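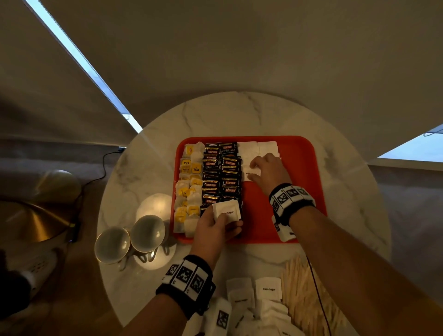
Tea, coffee and sugar on the marble table.

Walking group: the Clunow ridge at last!

We have wanted to do the full ridge from Clunow to Cultby for as long as I've been writing these notes, and on 9 Feb 2019 we finally managed it. What a morning. Frost on the gateposts, hardly a breath of wind, and a sky so clear that we could pick out the chimney at Tovar before we had even left the lane.

The first mile is the hard one. The path goes straight up beside the old quarry and climbs close to 1000 feet before it lets you off, and there was a good deal of puffing (mostly mine). But once you're on the top it is easy, springy turf nearly all the way, with the reservoir on your left and sheep for company. We put up a hare by the second stile and it ran ahead of us for about 300 yards before it thought to turn off!

Kwan-ho Yen led, and led beautifully. He had been up the week before to check the boggy stretch below Umo Farm, so he knew to bring us round by the wall, and we all kept our socks dry. He also knows his birds. I had walked past fieldfares every winter of my life and called them thrushes. Now I know the grey head and that chattering call, and I've seen them twice from my own kitchen window.

The drop into Cultby is steep and was still white with frost on the shady side, so do bring a stick if you have one. It is eight miles in all, and we took five hours over it with a long stop for sandwiches in the lee of the cairn. Then a hot drink in the village before the bus - and I have seldom enjoyed a cup of tea more.

A few things for next time. The bus back from Cultby now goes from outside the chapel, not the green. The kissing gate above the quarry sticks badly, and you need to lift as you push. Dogs are welcome but must be on a lead from Umo Farm onwards, and from April there will be lambs in both of the lower fields.

The next walk is the short one along the river to Tovar, flat all the way and fine for pushchairs as far as the weir. Meet at the Clunow car park, at the end by the bottle bank. New faces are very welcome, and if you'd like a lift let Kwan-ho know.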